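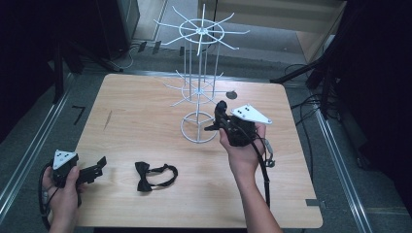 Can I compare two sets of gripper fingers fairly if I only have one pair of hand-held grippers?

Swap the fingers and keep everything else the same: same table, same objects, same person, same order of tasks. Run a block of trials with the first set, change over, run the same block with the second set, then go back and repeat a few with the first. If the repeats come out much better than the first block, the operator was still learning and you need more practice runs before you count anything.

I ask because I have to pick between the Dornik fingers and the Paju fingers for two hand-held grippers. The handles are Falberg and both sets bolt on. The jobs are small and light: picking up a thin strap, hanging something on a wire hook, steadying a display rack with one gripper while the other one does the hanging. I did 10 trials with each and got 7 good ones with the Dornik and 8 with the Paju. My boss wants a recommendation and I don't think that's enough to give one.

Posted by railside_3247
January 13, 2023

cold_solder

7 against 8 out of 10 is a tie. Do at least 20 per task, and keep the tasks separate. If you lump strap pickup and hook hanging into one number you can't tell what the fingers are doing. Wide soft fingers usually do well on cloth lying flat because they press down and pinch up a fold. The same fingers can be a pain at a hook, where you want something narrow that fits between the wires.

I would write down four things for every trial: task, finger set, time, and how it ended. For how it ended, use a short list and stick to it. Mine is done, dropped, missed the grab, bumped the rack, tracking lost. The last one matters with marker plates. If the system loses a plate when you turn your wrist, that's a camera placement problem and it shouldn't count against the fingers. Log it and run that trial again.

Also check the opening width after each swap. On my grippers the jaws closed 2 mm short after I changed fingers, and I spent a whole afternoon blaming the rubber. Close them on a feeler gauge before you start the block.

Fitach_user

just get the Paju ones, we have them and they are fine. we run a Fitach controller though so might be different for you

tapemark

Agree with the first reply on splitting up the tasks. Two things to add.

Mark your start positions. I put tape corners down for the table legs and a pencil line where the base of the fixture goes. A rack that turns has to be set to the same angle each time too, or you'll be reaching for a different hook on every trial.

Second, look at your cables. With one gripper in each hand, the cable side changes how far you can roll your wrist. On my setup the right one pulled at the end of a long reach and I was dropping things there with both finger sets. I clipped it to my sleeve with some slack at the elbow and did another 12 trials. The drops at that spot went from five to one. I hadn't touched the fingers.

If it's still a tie after all that, go by what replacement pads cost and how long a swap takes. You'll be doing it a lot.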